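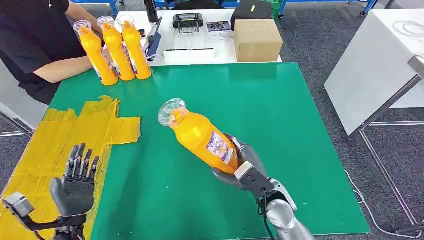

Rule one, no skin inside the line while the arms are live. Rodica Coman had typed it herself, 16 rules on one page, laminated, and she had said it out loud to every new hire at Multeck since May.

So. Rule one.

"You're over the line," she said.

"I'm at the edge," Oprea said. Didn't look up. He was fussing with the orange bottles again, the way he did. Nudge, look, nudge.

"The edge is the line."

"The edge is the edge. You never said which side."

She hadn't. She got the sheet off the wall and read it twice. Line. What line? In Grukcombe there had been a painted one, red, wide as your hand. Nobody painted one when they moved to Vurport. The rule had come over in the truck with everything else and the line hadn't.

Fine. Fix it later. The auditor was due at three and the count stood at 544 picks, 50 to go, and if they stopped now the run didn't count. That was rule nine. A run is a run. Her rule too.

"Hands back," she said. "All the way. Lap."

"They'll be crooked."

"Let them be crooked."

He put his hands in his lap like a kid in church. The right hand closed on a bottle, lifted, turned it. Set it down. Five forty-five. She had her thumb on the stop the whole time – rule four – and her thumb hurt.

"It's slower if I don't straighten them," he said.

"Then it's slower."

"You want slower, with her coming?"

She didn't answer. Thought about it though. Every good number they had ever sent upstairs had Oprea's fingers in it somewhere. A nudge here, a nudge there. Was there a rule for that? She ran down the page. Gloves. Cables. Food. Who signs what. Nothing about helping.

Five forty-six. Then it missed. The bottle went over and rolled and Oprea's arm came up off his lap, just reflex, and she hit stop so hard the button stuck.

Quiet. The bottle kept rolling, found the edge, dropped on the carpet.

"I wasn't going to touch it," he said.

"I know."

"I wasnt."

"I know. Get me a pen."

She turned the sheet over and wrote on the back of it, the ink beading up on the plastic. Seventeen. If you help it, write it down. She looked at that a while. Then the run log, in the box for result, where she had always put a number – stopped by operator, 546, assisted. Initials.

The door went downstairs. Ten minutes early.

"Tape," she said. "Before she gets up here. Find me some tape, we're making a line."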